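Plernthorpe Waterside Path Set: README and operating rules

Maintainers: Lavanya Pinto (data), Oduor Mosoti (field operation), Leonie Baumgart (review)
Status: open for use inside Grembridge and by partner groups on request

What this is

Forward-facing clips from a ground robot driving on shared walking paths in Plernthorpe. The set has 1,052 clips from 83 drives. It was put together for training and testing path-following and edge detection. This file covers the contents and also the rules we drive under, because several groups asked for the rules separately and we would like there to be one copy.

If you add drives to the set, the rules below apply to you. Drives that don't follow them are not merged.

Contents

clips/ short video clips, one folder per drive
stills/ 2,585 single frames pulled from the clips
labels/ path surface, left boundary, right boundary, water, person, other
logs/ speed, steering, stop events, operator notes
rules.txt the driving rules, same text as in this file

Labels were drawn by hand by two people and checked by a third. Where the two disagreed on a boundary by more than a small margin, the frame went back to both of them. Frames that still had no agreement are marked "open" and should be left out of scoring.

Driving rules

1. Walking pace or slower. The speed limit is set in the controller before the drive and is not changed on the path.

2. The operator walks within reach of the stop button for the whole drive. Following on a bike is not allowed.

3. Pedestrians have right of way in every case, including when they step into the robot's line without looking. Stop, wait until they are past, then go.

4. On paths beside water, keep the robot on the land side of the center line. A railing is not treated as a safety barrier. Gaps under the lower rail vary from one section to the next, and we plan as if the robot could go through any of them.

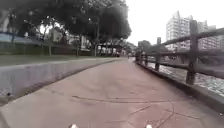
5. Do not let the planner follow marks on the pavement. Sealed cracks, seams, and old paint have all been picked up as edges by earlier versions of the Hegde planner. If the robot starts steering along a mark, stop it, write down the time, and take over by hand until the end of the section.

6. Keep the body of the robot visible at the bottom of the image. Some groups crop it out before training. We keep it in the raw clips so that camera shift between drives can be checked. Crop after download if you need to.

7. No driving in rain, and none on leaves thick enough to hide the surface.

8. If a person asks for the robot to be stopped or moved, do it first and explain afterward.

9. Each drive starts with a stop test. Press the button at low speed and confirm that the wheels lock. A drive with no stop test in its log is rejected.

10. Boundaries are labeled at ground level. With a wall, that means the line where the wall meets the paving. With a railing on a raised edging, use the foot of the edging and ignore the rails. Most labeling errors we sent back came from people tracing the top rail, since it is the stronger line in the image. 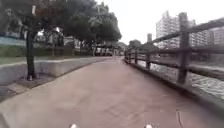

11. Grass, planted strips, and tree roots behind a wall are "other." Water seen between rails is "water," even when only a sliver shows.

People in the clips

Faces are blurred before release. The blur is run once by script and then checked by eye. If you find a face that was missed, write to Leonie Baumgart with the drive folder and the clip name, and don't repost the clip in the meantime.

Known problems

Distant parts of the path are soft in many frames. Don't use far boundaries for fine scoring.

Trees and pale sky in the same view can fool automatic exposure. Raw exposure values are in the logs for drives that recorded them.

The logs from the old Clolta unit use a different clock from the camera. Bindu Marar wrote a script that lines them up; it is in tools/ and has to be run before you match stop events to clips.

Changes

January: rule 4 rewritten after review. The earlier text allowed driving on the water side when a railing was present.
January: rule 10 added, labels for older drives redone to match.

Adding drives

Send the folder with its log, the operator's name, and a short note on the path to Oduor Mosoti. Lavanya Rai runs the format check. Incomplete folders are sent back with a list of what is missing.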